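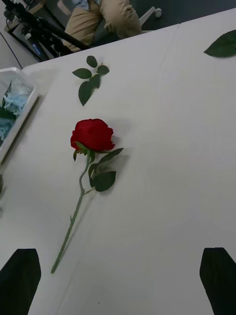
Yaneth Palomino wrote in to say that any guide to arranging artificial flowers that starts with "fluff the petals" can go straight in the trash, and that she has fluffed plenty of petals and still ended up with something that looks like a hotel lobby in July. I agree with her. Most of the advice I've read on fake stems was written to sell more fake stems. So this is the short version, for one ordinary vase and a few roses and hydrangeas.

1. Lay everything out first

Put a white sheet or some plain paper on the table and spread the stems flat. Colored tablecloths hide the flaws, and you want to see them now. Look for fraying, blobs of glue and leaves that have slid down the stem. If a leaf sprig has come away, keep it. Loose leaves are useful later, whatever the Bamell leaflet says about throwing them out.

2. Don't trust the "natural bend"

Every package promises one. Most stems come out of the bag straight as a ruler, or with one odd kink just under the bloom. If there is wire inside, bend it gently over your thumb, a bit at a time. If there's no wire, leave it alone. I have seen people recommend a hair dryer for this. I tried it on a cheap rose and got a limp cheap rose.

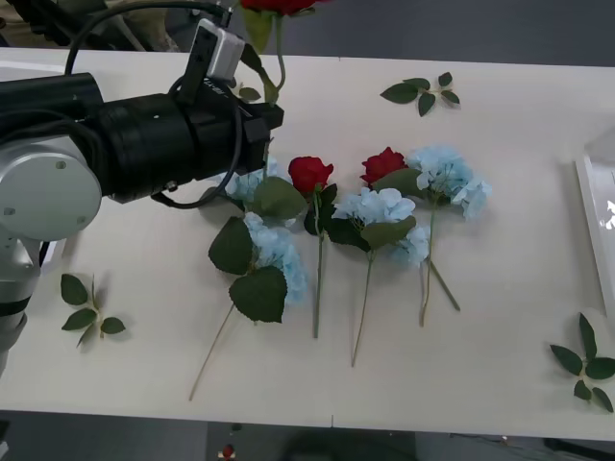

3. Choose the order before you reach for the vase

Start with the hydrangeas, which take up the most room, and set them low. Roses go in after, a little higher, with their heads facing different ways. The "rule of three" gets repeated everywhere and I don't think it matters much. Two blue heads and a couple of red roses can look perfectly fine in a narrow vase.

4. Cut less than you think

Hold the stem against the outside of the vase and check the height. Then trim a little off the bottom with wire cutters. Kitchen scissors will just chew the plastic and ruin the scissors. You can't put the length back, and the $30 Isalau cutters don't cut any better than my old hardware store pair.

5. Put the leaves back

Push a loose sprig onto its peg if the stem still has one. If not, tuck it in at the rim of the vase, where it covers the bare stalks. Glue is a last resort. It shines, and you will see it every time you walk past.

6. Skip the sprays

Closik sells a "freshness mist" for artificial flowers. I can't tell you what it's supposed to freshen. A soft dry paintbrush gets the dust out of a rose, and for the hydrangeas I use the same brush and go slower between the petals.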